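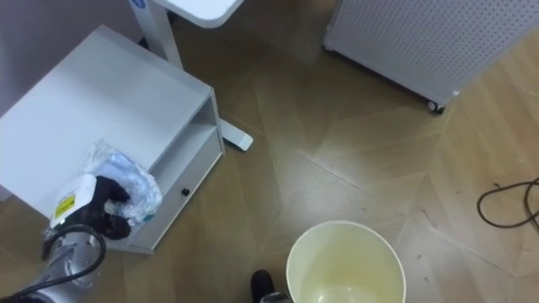 Skasari Bedside Room Set
Rental and sale, from Wutby

The Skasari set is furniture and small equipment for one bed place. We put it together for care homes, for guest rooms in clinics, and for families who prepare a bedroom at home for a person who will stay in bed a lot. You can order the complete set or only the parts that you miss.

The bed itself is not included. Many customers already have a bed, and the good ones are heavy to ship, so we leave this choice to you.

What is in the set

Bedside cabinet
White, with a matte finish. Under the top there is an open shelf compartment, and under the compartment there is one drawer with a small round black knob. The cabinet stands directly on the floor, without wheels. Height is 66 cm. We recommend the open shelf for things which are needed in the night, such as glasses, tissues and the call button, and the drawer for things which are private. The drawer has no lock. If you need a lock, please write this in the order and we will send you the other drawer front, which costs a little more.

Overbed table
White, with a base that goes under the bed. Before you order, please measure the free space between the floor and the lowest part of your bed, also when the bed is in its lowest position. This is the most common reason for a return. In a small room the table can be parked behind the cabinet when it is not in use, and the base does not stand in the walking way.

Wastebasket
Round, cream-colored, without a lid. We tried a basket with a lid and a pedal in the first version of the set, but a person who sits on the edge of the bed cannot easily reach a pedal, and the lid was usually left open. The round one can be moved close to the cabinet with one hand.

Bags for the wastebasket
Clear plastic, 200 pieces in a package. One package comes with every set. The bags are thin and they crinkle, this is normal for this type. Fold the upper edge over the rim of the basket and press it down all the way around. If the bag stands up with air inside, put your hand in and push it to the bottom before you fold the edge.

Some customers asked for bags in white or gray. We stay with clear bags for now. With a clear bag the staff can notice a hearing aid or a pair of glasses which fell in by mistake, and two care homes told us that this already saved them money.

Air purifier
White floor model with a perforated front, a black vent strip along the top edge and a gray control panel on the upper side. The air must be able to move freely at the front and at the top, so please do not lean anything on the perforated panel and do not put towels or magazines over the vent. The filter should be replaced after 3000 hours of use. A replacement filter can be ordered with the form for spare parts.

The purifier is the largest part of the set after the cabinet and the table. It is possible to order the set without it, and the price is then lower. Please choose "without air" in the form.

Placing the set in the room

Put the cabinet first, on the side where the person gets out of bed, and leave enough room for the feet. The wastebasket goes in front of the cabinet or next to it. The purifier goes farther away, near a wall outlet, with the cable along the wall and never across the floor between bed and door.

On parquet and on vinyl floors with a wood look, lift the cabinet when you want to move it. We include felt pads in the drawer, in a small paper envelope. They are not glued on by us because on carpet they are not useful.

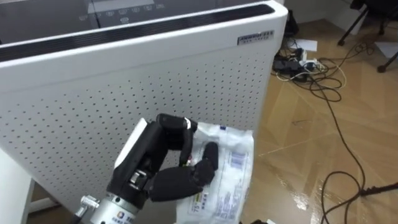
Bronitz, February

Changes to the set this season

The air purifier is now part of the standard order. Until now it was an extra, and most customers added it anyway. Sets that were ordered before this change are delivered as they were confirmed, and the old price is kept.

The package of bags is also new. Before, we sent the bags on a roll, and it was hard to find the perforation with gloves on. Now they lie flat in a box and you pull them out one after another. The size of the bag did not change, so you can finish your old rolls first.

Cleaning

For the cabinet and the overbed table use a soft cloth, water and a mild soap. Disinfectant wipes are fine for the white surfaces, but please wipe with clean water afterward, otherwise the matte finish becomes shiny in spots over time. The knob can be unscrewed from inside the drawer for a better cleaning.

The front of the purifier collects dust in the small holes. Switch off the unit, pull the plug, and go over the front with the brush of a vacuum cleaner at low power. Do not spray any liquid on the front, on the vent or on the control panel.

The wastebasket can be washed by hand in warm water. It should not go in a dishwasher.

Rental

The shortest rental period is 12 weeks. After that you can return the set, continue from month to month, or buy it — the rent which you have paid is then partly counted in the price. Bags and filters are not rented and do not need to be returned.

Delivery and showroom

We deliver in Bronitz and in Ho with our own van, and two people carry the set to the room. For other places the set is sent in four boxes. The cabinet is already assembled, the table needs one tool, and the tool is in the box.

You can see the set at the Wutby showroom in Bronitz. For orders and rental please ask for Dalia Lūse. Technical questions and spare parts are answered by Kwan-ho Cheung, best in the morning before 11.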